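**Grasp planner update from the Carngate group**

Version 2 of the Zikden grasp planner went onto the Carngate machines on Wednesday. The main change is in how it picks a grasp height on tall, thin things standing in a holder. The old planner aimed for the middle of whatever the depth map gave it, and with clear packaging the depth map often gave it very little. The new one fits a vertical axis first and then searches along it for a spot where both pads can close.

Training used around 2,000 hand-held demonstrations, most of them in small kitchens. McKinnon supplied the labeling tool.

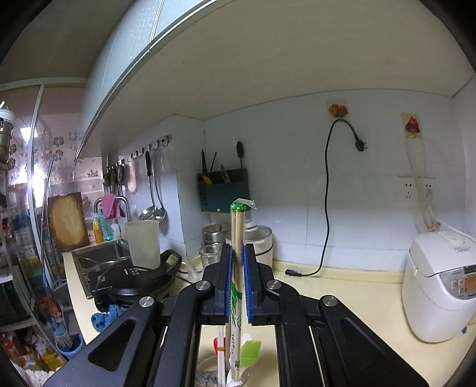 Does the new planner need a faster computer?

Any machine that ran the old version will run this one. Planning time is 110 milliseconds per grasp on the standard Cinness box, and the axis fit adds very little to that.

Logs from the old version still open in the viewer, but grasp scores can't be compared between the two. If you keep your own config file, change the search limit to 900 before you restart. The old default is too low and the planner will give up early.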